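Pods evicted during node drain, disruption budget ignored?
Forum: Cluster Operations

stirneo_ops
We run the Brivow ingest service as a Deployment with 5 replicas and a PodDisruptionBudget of minAvailable 84%. During the February node upgrade the drain hung on the first node and stayed hung until the upgrade tool hit its timeout and deleted the pods directly. We lost 657 queued jobs. Why would the budget block the drain and then not protect anything?

paju
84% of 5 is 4.2. Percentages round up, so you need all 5 available and allowed disruptions is 0. The eviction API refuses every request. A direct delete doesn't go through the eviction API, so the budget is never consulted. Both halves of what you saw are expected.

Set maxUnavailable: 1 and drop the percentage.

rackmount_lou
Disagree with the last part. maxUnavailable: 1 lets the drain proceed, but it does nothing for the jobs. If the worker exits on SIGTERM with work in memory, you lose that work on a polite eviction too. Fix the shutdown path first.

paju
Different problem. The question was about the budget.

rackmount_lou
The question mentions lost jobs. What is terminationGracePeriodSeconds set to?

stirneo_ops
Default. Jobs can run more than 2 minutes.

rackmount_lou
Then the kubelet kills them at 30 seconds whatever the budget says. Raise the grace period past your longest job, stop pulling from the queue on SIGTERM, and ack only after the write completes.

tmpfs
We had the same hang on the Rolletti cluster. kubectl get pdb shows ALLOWED DISRUPTIONS. We alert when it sits at 0 with all replicas healthy. I'd also turn off the force option in the upgrade tool. A stuck drain should page someone.

paju
Agree on the alert. Not on force. On spot nodes you don't get to refuse.

stirneo_ops
Changed to maxUnavailable: 1, grace period raised, ack moved after the write. Drained one node in staging and no jobs were lost. Production goes next.

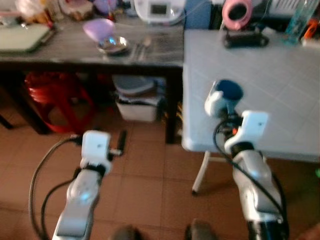
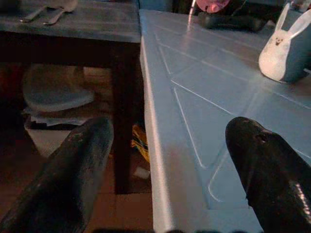 Attachments (2): room, arms and gripper fingers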